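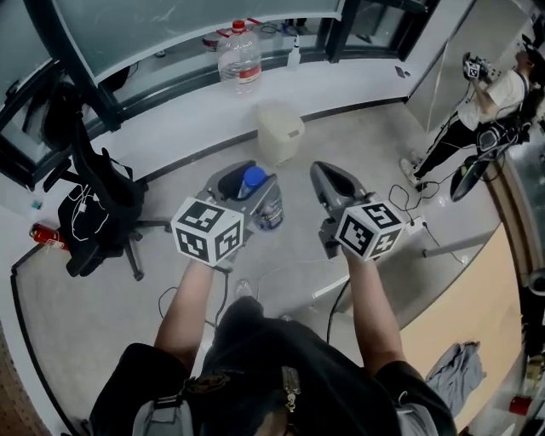 Window side, Thursday. Bin in the middle of the floor, cables on the chair, big water jug up on the sill.

Thursday, April, started just after lunch

Right, the room. I said at the last catch-up I'd write down where things live and where they ought to live, so this is mostly that, plus a few moans. Skip to the cable bit if that's all you came for.

The sill first, as it's the thing that bothers me most. It's a lovely wide white sill and it follows the curve of the glass, and we treat it like a kitchen worktop. The big water jug with the red cap lives up there, and a spray bottle next to it, and then a phone further along. I don't mind the water being in the room (it's a long walk to the kitchen and we all get grumpy when we're thirsty) but I don't love drinking water and cleaning spray standing shoulder to shoulder. Even if it's only glass cleaner. So, proposal: drinking things at one end, cleaning things at the other, and phones go in pockets or on the little shelf by the door. I've put a strip of masking tape on the shelf with PHONES on it, in my worst handwriting, sorry.

The smaller bottles are a separate problem. They're all the same clear plastic and by mid-afternoon you can't tell whose is whose, so they get abandoned and a fresh one gets opened. I'd like us to write initials on the caps. The marker for this is tied to the shelf with string. Please leave it tied to the shelf! The one we had before is presumably in Tilanthorpe by now with everything else that wandered off during the move.

The bin. It's a good bin, it has a lid, I have no quarrel with it, but it migrates. Every morning it starts by the wall and by the afternoon it's out on the open concrete where we all have to walk round it. I think it gets pulled over when somebody is unwrapping something and then just stays. I tried it today under the corner of the long table and it fits with the lid closed, though you do have to drag it out to open it properly. Not ideal. Would rather have one with a pedal. I'll look at what Lapointe have when I do the next order, they were decent about the hooks last time.

The chair. Oh, the chair. It's an office chair, it has wheels, and what we use it for is storing white cables and hanging a backpack. I sat on the cables once and I'm not doing it again. I went to see how we could get it back into service as a chair and it comes down to having somewhere else for the cables to go, so:

Cables, what I've decided for now
– White ones get coiled and go on the hooks. I put up 4 hooks this morning, left of the door at shoulder height. One coil to a hook, over-under if you can manage it, and a velcro tie round the middle.
– Black ones stay put while they're in use and get coiled at the end of the day. The rule I'd like is that whoever unplugs it coils it.
– Anything with a bent connector or a split sleeve goes in the shallow tray, not back on a hook. I'll go through the tray on a Thursday.
– Nothing gets hung off the window frame. There's one black cable there at the minute and I'm leaving it until I've asked what it's for, as I once unplugged something on a guess in the old Ondulville room and I still hear about it.

I only have 5 velcro ties left, so please don't bin them with the packaging. They look like scrap and they're not.

The extinguisher. This one isn't a moan, it's a proper job. It was lying on its side on the floor near the chair, and I'm not having that. It needs to stand up, on its bracket, somewhere you can get to it without climbing over a bag. The bracket is in the drawer under the kettle with the screws taped to it. I've not drilled yet because the wall there sounds hollow and I want to be certain what's behind it first. Until then it should at least be upright and against the wall. If you knock it over, pick it up.

Cleaning. I looked at the white counter along by the glass while the lights were on full and it shows everything, every ring and every thumbprint. It needs a wipe at the end of each day and a proper go once a week. Two cloths, one for the counter and one for the glass, and don't swap them, the counter one leaves fluff.

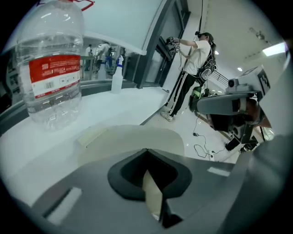

I'd also like the big bottles to stop being parked out on the counter there. They're heavy when they're full and the counter is glossy, so they'd slide if you caught one with an elbow. The carrying handle makes it tempting to swing them up and let go as soon as the base touches something. Push it back a hand's width, that's all I'm asking. There's a rubber mat in the Wunum box that could be cut down to sit under them, the grey one we had spare. I'll do it next week if I can find the good scissors.

Floor. Swept once, round lunchtime, between runs. Mostly grit off shoes and little bits of tape backing. The light grey concrete hides dust very well until you kneel on it, as my trousers can confirm. I had a half-thought about taping out a walking lane from the door to the window so that bags and loose cables stay out of it. Would people stick to it? I'm fifty-fifty. Let me know if you hate the idea before I use up the yellow tape.

Things to get
– velcro ties, the wide ones, 2 packs
– pedal bin, if the price isn't silly
– another cap marker, because I don't trust the string
– 2 small coat hooks for bags, so the chair gets its back back

Things to ask
– what the cable at the window feeds
– whether the wall by the door is plasterboard all the way down
– who has the dustpan, the brush is there on its own

Ten to five. Hooks are holding, one coil is already on the wrong one, leaving it. Will do the drawer tomorrow if the morning's quiet.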